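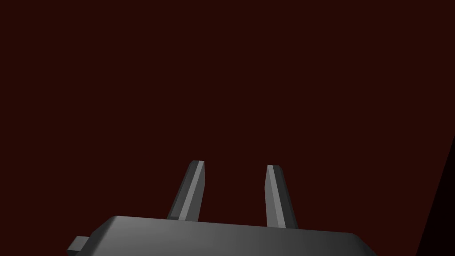 So I've finally given up on the bus and started walking to work, and I'm going to bore you all with it because I'm three weeks in and still at the evangelical stage.

It's 3,375 steps from my front door in Lillham to the back entrance of the office, according to my phone, which I don't entirely trust as it once gave me credit for a flight of stairs while I was making soup. The bus used to take 14 minutes when it came. The trouble was the when it came part. Through most of December I stood at that stop with my hood up, reading the same poster for the Sturkness panto, and by the end I could have played the dame.

What I hadn't reckoned on was how much I'd see. I've lived here for years and had no idea there was a cut-through behind the allotments, or that the house with the blue gate keeps ducks. Proper ducks, in the front garden! One of them shouts at me every morning and I've started shouting back, quietly, if there's no one about.

Then there's Bilgin, the bakery on the corner of Mill Lane, which the bus sails straight past. This is where the money I'm saving on fares goes. They do a cheese pastry with black seeds on top that's still warm at twenty to eight, and I've been told by Beril Gezer, who is usually on the till, that I should be having it with the pickled peppers. I said I couldn't face peppers at that hour. She gave me one anyway and, well, I have them every Friday now.

Shoes have been a saga. I began in my old trainers, which let in water at both toes, and moved on to some boots my sister swore by. Two days of blisters. In the end I went back to the trainers with thicker socks and a spare pair in my desk drawer, and my feet have stopped complaining — mostly.

The hill is the other thing. Skatlow Road doesn't look like much from a bus window, but on foot with a laptop on your back it goes on a bit. Selim from upstairs (Selim Karabulut, he of the very loud bicycle) reckons you stop noticing it after a month. I'm still noticing it. I arrive pink and have to stand by the open window in the kitchen until I look employable.

If anyone knows of a rucksack that doesn't give you a damp back, please leave a comment. My budget is £70 and I'd like it in green.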